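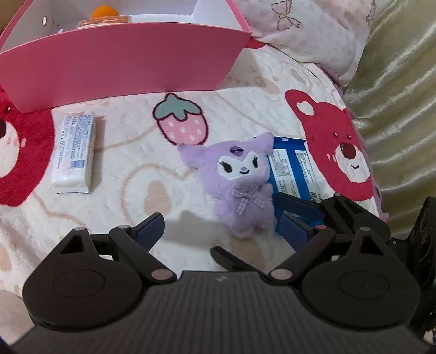

Plush toy, packets and open box on a blanket

Section 4. Packing a Plush Toy in the Pinutden Gift Box

Use this section when you put a plush toy back in the box for storage or get it ready to give as a gift. Read the notes on packets in 4.2 before you close the lid.

4.1 Prepare the surface

1. Clear a flat area at least 27 inches across. A bed or a low table will do. A blanket under the box protects the printed board from scratches.

2. Stand the box with its opening facing you and fold the lid fully back. Do not bend the side walls outward.

3. Take everything out of the box and lay it where you can see it. Small round items roll, so leave them inside near the front until the rest has been sorted.

4. Place the toy on its back. Straighten the neck bow and pull the ribbon tails flat. If the bow has come loose, retie it now. It is hard to reach once the toy is in the box.

Note: Long pile crushes easily. Brush it with your fingers from the face outward. Do not use a wire brush on the face or on any emblem.

4.2 Check the packets

1. Gather all packets, both the stiff ones and the soft ones. Read the label on each before you decide where it goes.

2. Look along the seals at both ends. A packet with a split seal should be thrown away with its contents.

3. Check whether the packet is meant to stay with the toy. Food, bath products and drying agents all come in small pouches, and they should not be stored together.

4. Keep the side with the barcode facing up. You may need the code if you contact the seller.

CAUTION: Keep packets away from small children and pets. Do not open a packet to find out what it holds.

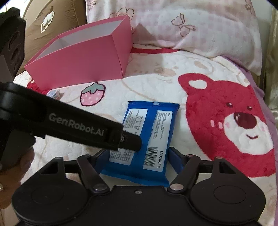

Wendy Fothergill wrote in to say that she lost the code on hers by laying the packet label down against the toy, where the print rubbed off over a summer in the closet. She now copies every code onto a card and tapes the card inside the lid. The card is a good habit, and one the Giraldo and Bistwood box sizes have room for as well.

4.3 Load the box

1. Put flat items in first, against the back wall.

2. Slide the packets in upright beside them. If a packet is puffy, press it gently with an open hand. Do not fold it.

3. Wrap hard round items in a sheet of tissue and set them in a corner.

4. Lower the toy in feet first. Tuck the points of a hood or the ears forward so the lid does not crease them.

5. Close the lid without pushing. If it springs back up, take out the toy and move the packets lower.

Note: One sheet of tissue over the face is enough. More than that will flatten the pile.

4.4 Storage

Store the box lying flat at room humidity, between 60 and 65 percent at most. Do not stack other boxes on top. In a damp room, open the box each May and let the toy air for an afternoon.

If the lid no longer holds, see Section 6, Replacement Parts.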